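Notes on the Cliketcombe tidy-up set, kept next to the files so they don't get separated again.

## What's in it

Short recordings of small things being put away on a table: soft toys, bowls, a few odds and ends from the Brusville cupboard. There are 1,775 recordings in 31 folders, one folder per session. Each session uses a single toy and a single bowl, and the pair is written in `items.csv`.

The table is kept plain - no cloth, no mat. Toys start on the left and the bowl on the right.

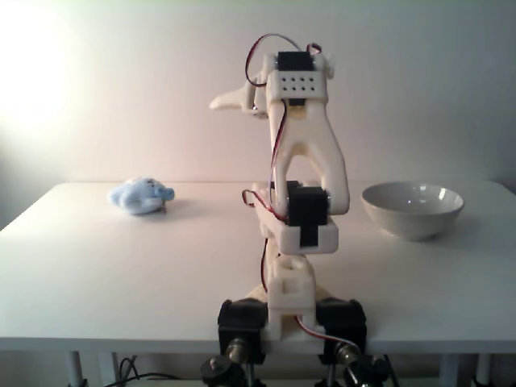 Does the toy have to end up fully inside the bowl? Only the body does; ears, legs and tails may hang over the rim.

## Folder layout

- `sessions/` - the recordings
- `items.csv` - toy, bowl, colour of each
- `skipped.txt` - recordings left out, with a word or two on why

## Known problems

- Folder 7 has the toy and bowl swapped over. The labels are right, the positions are not.
- Colours in `items.csv` were typed by hand, so "light blue" and "pale blue" both turn up and mean the same thing.
- The first 100 recordings have no end label. Grirka's script fills these with `unknown`.

Corrections go in the Rawashdeh tracker under "tidy-up". Please give the folder number.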